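Relatório do projeto "Cada coisa no seu caixote"

Grupo: Seren Gronow, Nest Trevor e Berwyn Ifans
Professora orientadora: Mererid Wynne

3. Como decorreu a arrumação

Começámos em agosto, com a sala de trabalhos manuais ainda cheia de coisas do ano anterior, e confessamos que a primeira tarde foi quase toda passada a conversar sobre o que era cada objeto e quem o teria deixado ali. A professora Mererid teve muita paciência connosco (obrigada, professora!) e sugeriu que fizéssemos primeiro um inventário em papel, sem mudar nada de lugar. Foi um bom conselho. No fim tínhamos 107 objetos na lista, dos quais 71 eram ferramentas ou instrumentos de medir, e o resto um pouco de tudo: escovas, cordões, rolos de fita, tampas sem caixa e caixas sem tampa.

Depois veio a parte de que mais gostámos, que foi decidir as famílias. O Berwyn queria separar por tamanho, a Nest por cor, e acabámos por separar pelo uso — medir, cortar, colar, limpar — com uma caixa à parte para as dúvidas, que encheu depressa demais. 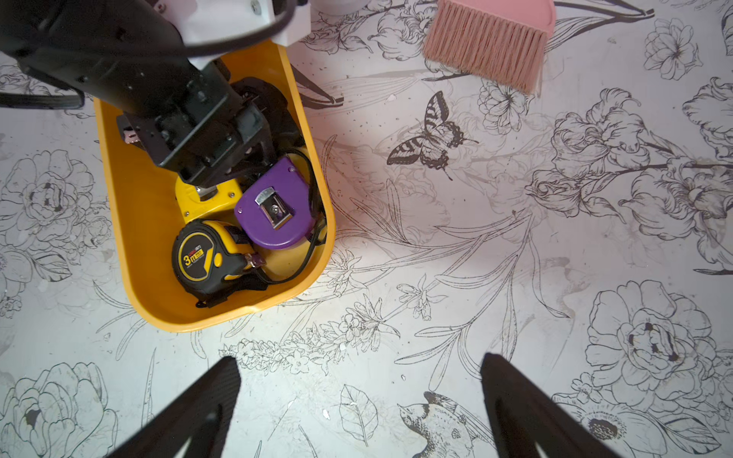 As fitas métricas deram mais que falar do que esperávamos. Queríamos todas juntas, para que quem precisa de medir uma mesa ou uma prateleira saiba logo aonde ir, mas as alças e os cordões prendem-se uns nos outros e, quando se puxa uma fita, vêm mais duas atrás. Experimentámos enrolar cada alça à volta da sua fita, com um elástico, e melhorou bastante. Também combinámos que as de três metros ficam sempre por cima, por serem as mais pedidas nas aulas.

4. O que mudaríamos

Calculámos 90 minutos para as etiquetas e demorámos o dobro, em parte por culpa da nossa letra, que teve de ser refeita várias vezes. O senhor Régis Gilbert, que dá as aulas de marcenaria, pediu-nos ainda etiquetas maiores, que se leiam da porta, e tem toda a razão. Falta fazer as da prateleira de baixo e esvaziar a caixa das dúvidas, onde ainda há coisas que nenhum de nós sabe para que servem. A Seren ficou de perguntar à turma do ano passado.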